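The closet problem

Putting a hanger on a hook takes a person two seconds. The planner written at Yordanov needs 437 lines of configuration to do the same, and most of them concern things the cameras report badly.

White is the main difficulty. Segmentation at Vastham, the test suite the group runs its software against, relies on contrast between garment and background, and a pale garment on a pale wall gives it only the shading along the folds. Depth data fills in part of the outline. 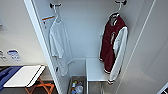 Two garments, two hooks: the left one is nearly the color of the wall behind it.

"The maroon jacket segments on the first pass," says Tihomir Tomić, who maintains the perception stack, Tutico. "For the white one we fit a line to the hanger and work down from there."

Tutico passes a hanger pose to Zomach, the motion planner. Zomach treats cloth as a swept volume below the grasp point, padded on each side, and samples 300 candidate paths per request. Paths that bring the forearm near a door panel are dropped early – the check is cheap. The remainder are scored on clearance and wrist rotation.

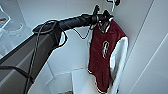 The gripper holds the hanger at the neck of the garment, with the wire hook above it.

Cable slack is modeled as a fixed envelope along the arm. Tomić wants to replace it with a simulated curve in the February release, which would free up space near the shelf. Four planner settings currently depend on the old envelope and will have to be retuned.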